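Uvari floor cell – setup and care notes

These notes cover the two-armed Uvari in the Kistside workshop: how the floor area is laid out, how the machine is checked before a run, and what to do when a hand stops behaving. Read them through once before you switch anything on.
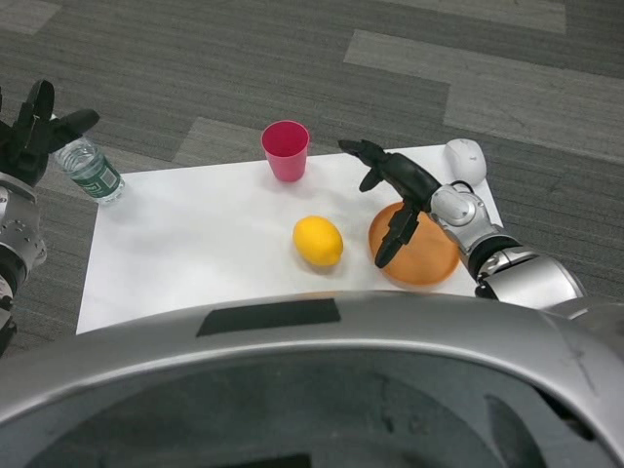
Floor layout

The work area is one sheet of white paper on the carpet tiles, in front of the body and parallel to it. The paper does not need to be flat. Replace it when it tears or when a crease is high enough to catch a finger.

The standard object set has 5 items:

cup, plastic, upright
lemon
orange plate
computer mouse, white
water bottle, on its side

The bottle goes at the left end of the paper and the mouse at the far right corner. It is fine for the mouse to overlap the edge of the sheet. Keep the cap on the bottle at all times. Spares are in the Pringle drawer, bottom left of the bench.

Before each session

1. Walk around the machine and look for loose cable. The one at the right wrist needs a free loop. If it is pulled tight, stop and re-dress it before power goes on.
2. Wipe the top of the body with a dry cloth. Scratches and scuffs on the shell are cosmetic and do not need to be logged.
3. Power on the arms, then the hands. Doing it the other way around leaves the hands in a fault state and you will have to start over.
4. Run hand_open on both sides. All fingers should spread and hold.
5. Run home_check. The log should end with "both arms ready".
6. Put the objects out last, with the arms parked and the stop button within reach.

Settings

config/cell.yaml holds everything that changes from day to day. The values we use:

control_rate: 100 (Hz)
log_lines_max: 1,000
hover_before_grasp: true
park_on_fault: true

Do not edit config/joints.yaml by hand. It is written by the calibration script, and a stray space in it will stop the right arm from loading.

Calibration

Calibrate after any work on a wrist, after moving the base, and on the first Friday of the month. Clear the paper first. The script moves one joint at a time and asks you to confirm each one. If you skip a joint, the old value is kept without a warning – check the file dates afterward.

Known faults

Error 251, right hand: a finger did not reach its target. Power off the hand, look for grit at the base of the finger, and clear it with a soft brush. If the error comes back twice in one session, swap the hand.

Wrist drifts while parked: check the screws on the forearm housing, left arm first. Use the short driver, and do not add thread lock unless the screw has already been replaced once.

Fingers touch the floor on a low grasp: the height offset is out of date. Recalibrate with the same carpet tiles in place. The offset measured on the bench is not valid here.

Swapping a hand

Park the arm, switch off at the wall, and unplug the hand cable before you touch the wrist ring. Support the hand from below while you turn the ring. Fit the spare, plug it in, and calibrate that side. Tag the old hand with the error code and leave it on the Resgate shelf.

Changes

March: control rate lowered, park_on_fault turned on.
Still to do: a longer cable for the left arm, and a proper label on the stop button.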